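The Lantern That Would Not Drop

Players of Dallorow have a long memory for things they could not get. Ask in any guild chat about the Keane Lantern and you will receive a story, usually a long one, and usually with some anger still inside it.

The lantern is a cosmetic item. It gives no armor and no speed, and it does not even light the caves better than a normal torch. When you wear it on your belt, it throws a small green glow on the ground behind you, and the glow stays there for a moment after you walk on. For this, people spent their whole winter in the salt marshes.

Dultel, the studio behind the game, put the lantern in the December update. The notes said it was carried by the Ferryman, a rare enemy who can appear at one of four landing places in the Lanby marshes. The notes did not say how often he appears. Players made their own maps and their own schedules, and soon each landing place had a line of people standing in the mud, waiting and talking.

I was one of them. I play a healer, so alone I kill slowly, and I was always afraid that the Ferryman would come and I would lose him to the tide. He leaves when the water rises. I met him two times in that first month. Both times he gave me a pair of wet boots.

The boots became a joke, and later a kind of uniform. Whole groups went to the marsh dressed only in Ferryman boots and a hat. Somebody organized a market where you could exchange boots for fish. I think these evenings were the best part of the game for me, although at that time I would have said I was bored.

Then a player opened the game files and found the mistake. The lantern was attached to an older version of the Ferryman, one that had been removed before the update came out. The enemy in the marsh had the right name and the right face, but an empty place in his list where the lantern should be. Dultel corrected it two patches later with one short line in the notes, and everyone who had killed him before received nothing. 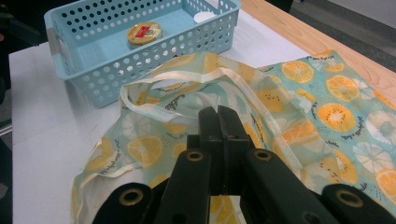

Evelien Mulder wrote to us that she still does not want the lantern, even now that it drops quite easily. She got it on her second try after the correction, put it in her bank and went back to wearing the boots, and she thinks Dultel should have given every early hunter a title instead of silence.

I understand her, but I wear mine. The green glow is pretty on snow, less so on grass. If you want to hunt the Ferryman today, begin at the northern landing place and bring something against poison, as the leeches there were made stronger in the last patch. The boots still drop too, and the fish market still takes them.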